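Two-compartment picking cell, shared workshop build

Build notes by Oduor Sang, July 2023

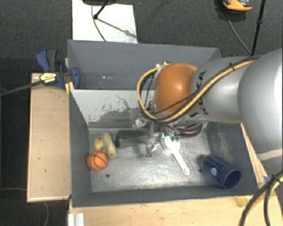
The aim was a cell that moves mixed household items from one compartment to the other and back again, so it can run without anyone refilling it. The arm is a KUKA and came second-hand. Everything around it was put together in the workshop on evenings, mostly by Erhan Ağca and me.

Objects are picked to be awkward for a two-finger grasp: a toy basketball rolls, a cup on its side offers only the rim or the barrel, and a glossy aubergine shape gives poor depth readings under the strip lights.

The metal floor reflects more than we would like. A matt liner is on the list, but the first one lifted at the corners and was removed.

The divider takes most of the knocks. Transfer height was raised by 400 mm in software - more than needed, and it costs cycle time. We will bring it down in stages.

Cables are tied along the outside of the arm with slack left at the wrist. Check the ties before each run and replace any that have slipped.

Log to date: 1,804 attempted picks, 495 of them on the current grasp planner (Trarnetti branch). Flat utensils remain the worst case. Wiring notes and the parts list are in the Usavberg folder on the workshop drive.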